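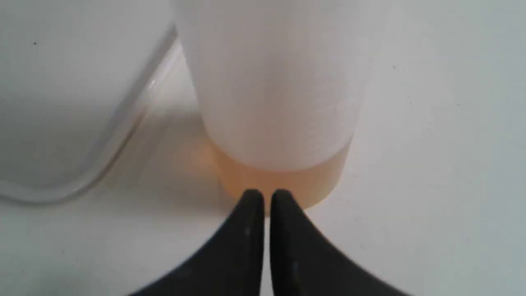 fvalente
Resin floor sealer, part A, second batch. The supplier sheet gives a mix by volume and I have been measuring in frosted plastic cups. With a shallow pour like the one in that cup, pale orange against white plastic, I can find the liquid line from the side but can't read a graduation to go with it. Does anyone trust volume for small batches?

karimi409
No. Weigh it. Get the density of both parts from the data sheet and convert once.

Namisia
Disagree. Volume is fine if the cup is narrow. Yours widens toward the top, so keep each pour low and mark the outside with tape at eye level.

karimi409
Tape puts you 5 percent out on a pour that shallow. A scale that reads to a tenth of a gram costs less than one wasted batch.

Namisia
5 percent is inside tolerance for most sealers — check the sheet.

fvalente
Sheet says 8. I'll weigh the next one anyway and compare. Mixing in the clear tub after that.

karimi409
Tare the tub first.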